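Search the archive Search this list only Advanced search Go

Subject: Re: Grain direction on the drawer sides, and the notch
From: Wilma Schouten
To: Small Boxes and Drawers list

Bart De Smet wrote:

> I am making a replacement drawer for my mother's Stekora sewing
> cabinet. The old drawer fell apart at the back, where the side meets
> the back panel, and one side has split along the grain from end to
> end. I still have the other side as a pattern. It has a little notch
> near one end and I can't work out what it was for. The runner
> doesn't go anywhere near it.
>
> I bought a length of pale board from the shop behind Nijs. They
> couldn't tell me what it was, only that it was an offcut from stair
> parts. It planes nicely. Three questions for the list.
>
> 1. Does the grain have to run the length of the side? I could get
> both sides out of the board with no waste if I turned one of them
> across.
>
> 2. Should I cut the notch before or after sanding?
>
> 3. What do people use for finish on the inside of a drawer that
> holds fabric? I have half a can of Flamedix oil in the garage but it
> is old and it smells strong.
>
> The cabinet has the number 3534 stamped underneath, in case that
> means anything to anyone.
>
> Bart

Bart,

I'll take these in order, and then say something about the notch, which I have met before.

Grain. Yes, it has to run the length of the side. Please don't turn one across to save wood. A drawer side with the grain going up and down will snap the first time the drawer sticks and someone gives it a pull. It will also swell along its length in a damp month and the drawer will jam in the cabinet. You said the old side split from end to end, and I understand why that makes you suspicious of long grain, but that split most likely began at a nail. Look at the broken piece and see if there is a nail hole on the line of the split. On my own cabinet there were two, both put in by a previous owner who wanted the back panel to stay on.

If your board is too short for two sides the right way, buy another piece or use something different for the second side. The sides are hidden when the drawer is shut. I have a kitchen drawer with one pale side and one dark one and it has run well for years.

Before you cut, lay the pieces side by side and look at the end grain. If either one is cupped, put the hollow face toward the inside of the drawer. The corner joints will pull it flat as you glue up. The other way around, the middle of the side pushes outward and rubs on the cabinet.

The notch. I rebuilt three drawers for a Stekora cabinet one November, and all the sides had a notch in the edge close to the back end. On mine it was there for a small turn-button, a strip of wood on a screw, fixed up inside the cabinet under the top. With the button turned one way the drawer comes out completely. With it turned the other way it stops the drawer before it drops on your feet. The notch let the button pass. My buttons were missing and I only found out about them from the screw holes. Reach up inside the opening with a flashlight and look for one screw hole by itself, a little way back from the front rail. If it is there, you have your answer.

If there is no screw hole, the notch may be left over from some other fitting, and you could leave it out. I would cut it anyway. It takes five minutes and the next person with the cabinet may want it.

Order of work. I do it this way:

Plane or sand both faces first, while the piece is still a plain rectangle. Start with 100 grit if the planer left ridges, then go to something finer.

Square the ends. Check both sides against each other, standing them on end on a flat surface.

Mark the notch from the old side with a knife. Pencil is fine for the long lines but too thick here, and the two sides need to match.

Saw down the two short lines and chop out the waste with a chisel, working from both faces toward the middle. If you go through from one face only, the other side breaks out and you lose a chip where it shows.

Clean up the notch with a file or a bit of sandpaper folded over a thin stick. Don't round the corners on the face.

So the answer to your second question is that most of the sanding comes before the notch, and only a light pass with fine paper comes after. Whatever you do, go along the grain. With pale wood you don't see the cross scratches until the oil goes on, and then you see every one of them.

Clamping is worth a word too. Hold the side by its long edges, and keep the grip below the notch. The wood between the notch and the end is short and it will crush or chip if a clamp sits on it. Use soft pads and wipe them first. A speck of grit or a curl of wood caught under a pad leaves a dent, and pale board shows dents badly. If you get one, put a drop of water on it, leave it a while, and sand again when it is dry. Most of them come up.

Dust. I brush the piece down with a small dry paintbrush that has never been in paint, then wipe it with a cloth. An old towel with a looped pile is good for this, since it picks up the fine stuff that a smooth rag pushes along. Shake it outside. Get into the notch with the corner of the brush. Dust packed in there mixes with oil and sets into a brown paste.

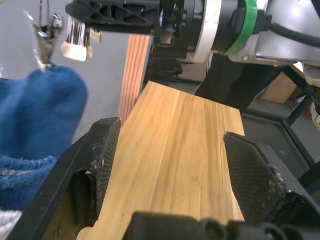
Pale board, notch near the top of the right edge. Faint dark streaks running with the grain.

I like that sort of streaking and would put it on the outside of the drawer, where you get to see it when the drawer is pulled out. If your offcut has a few lines like that, choose the face before you mark anything, then write "out" on it lightly in pencil. I have cut a notch in the wrong edge by flipping the board over between marking and sawing. Left and right sides are mirror images and it is easy to end up with two lefts.

Finish. Leave the inside of a fabric drawer bare. I know people who put shellac in there and are happy with it, and shellac is the one thing I wouldn't argue with, if you give it plenty of time to harden. Oil I would keep out completely. It goes on smelling inside a closed drawer for months, and it can leave a mark on light cloth. An old can that already smells strong is worse. You could use the Flamedix on the front, if it still dries. Try it on a scrap and leave it overnight. If it is tacky in the morning, take the can to the paint drop-off and buy a fresh one.

For the bottom edges where the side rides on the runner, rub on some plain candle wax. Do the runner too. Ostar sells a stick for this and it works, but so does the end of a candle.

The number. I don't think 3534 will tell you much. Mine has a number in the same place and I wrote to two people on the old list about it, and they had different ideas. One thought it was a model and the other thought it was a batch. The list archive has more than 3000 messages in it by now, so try searching for "Stekora" and "stamped". There was a thread where 13 or so owners posted their numbers and nothing lined up.

One last thing. Don't throw out the old side, split or not. Keep it until the new drawer is in and running, and then keep it a bit longer. I measured from an old side once, put it in the stove, and found the next morning that I had written down the height wrong.

If you can tell me how thick the old side is, I can compare it with mine. Mine were thinner than I expected, and the groove for the bottom was quite shallow. If yours are the same, set the groove up on a scrap first – there isn't much wood left under it, and a groove that is a hair too deep will break out along the bottom edge when you slide the panel in.

Wilma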